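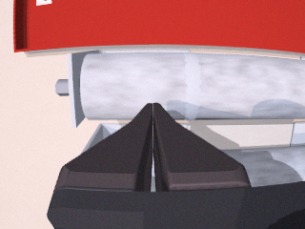

Benvinda Morais asked, at the close of the first seminar presentation, whether a soldier of the Roman fleet could be called a soldier at all, given that his pay and his reward at discharge set him apart from the men of the legions. The question was a fair one, and it led to the reorganization of this report. The first draft treated the fleets as a branch of the army. The present version begins with the men who served in them and the terms on which they served.

1. Scope

The report deals with the two Italian fleets, based at Misenum and Ravenna, from the reign of Augustus to the end of the second century. The provincial fleets on the Rhine, the Danube and the coast of Egypt are mentioned only where they help to explain practice in Italy. Ship design has been left out. It was covered by another group in the Coelho seminar, and their report should be read beside this one.

2. Recruitment

It was long believed that the crews were made up of slaves. Most scholars now reject this view for the imperial period. The men were for the most part free provincials without Roman citizenship, and their tombstones name homes in Egypt, Thrace, Dalmatia, Sardinia and elsewhere. Many took a Latin name on enlistment. A well-known papyrus letter from a young Egyptian recruit, writing to his father after reaching Misenum, gives both his old name and his new one and thanks the god Serapis for a safe crossing.

The gravestones present a difficulty. They record those who could pay for a stone or whose heirs could, and they are much more common at Misenum than at Ravenna. Any table of origins drawn from them will favor one base over the other. For this reason no percentages are offered here.
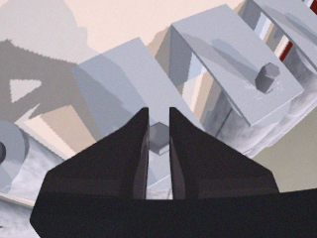
3. Length of service and discharge

The usual term in the fleet was 26 years, one year more than the 25 served by auxiliary soldiers. At honorable discharge the sailor received citizenship, and in many cases a bronze diploma was issued as proof. These diplomas are the best dated evidence available. They give the name of the emperor, the fleet, its commander and the witnesses, and they show that the right of legal marriage was granted along with citizenship.

4. Command

Each Italian fleet was placed under a prefect. From Claudius onward some of these prefects were freedmen of the emperor, but under Vespasian the post returned to the equestrian order and gained in standing. The elder Pliny held the command at Misenum in 79, when Vesuvius erupted. Below the prefect came the ship captains, or trierarchs, whose relation to the centurions on board remains disputed — the inscriptions can be read in more than one way.

5. Remaining work

The section on pay is not included. The evidence is thin, and the figures found in older handbooks could not be traced to a source. It will be added once the remaining papyri have been checked in translation.

Submitted 23 May 2019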